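When the state health inspectors came to Leltovano in June and handed the town's lunch counters 12 violation notices in one afternoon, Qiuyue Qin put hers on the refrigerator and went right on cooking, as she has for years.
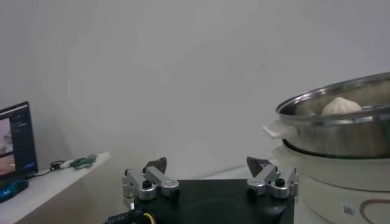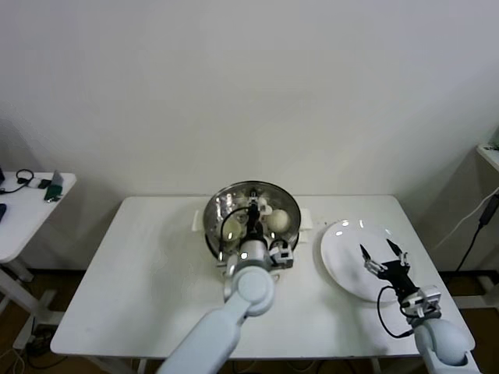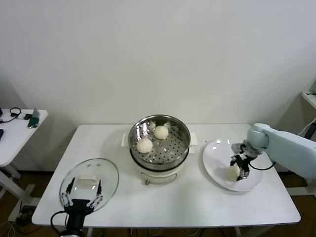

Her notice carried a fine of $309, and she means to fight it, bless her, all the way to the county hearing. The rule at issue says cooked food can't be held warm past a certain hour without a written log. It makes no distinction between a banquet hall and a couple of round white buns in a countertop steamer with its glass lid laid on the table, and Qin thinks it should. Five other owners have signed her letter.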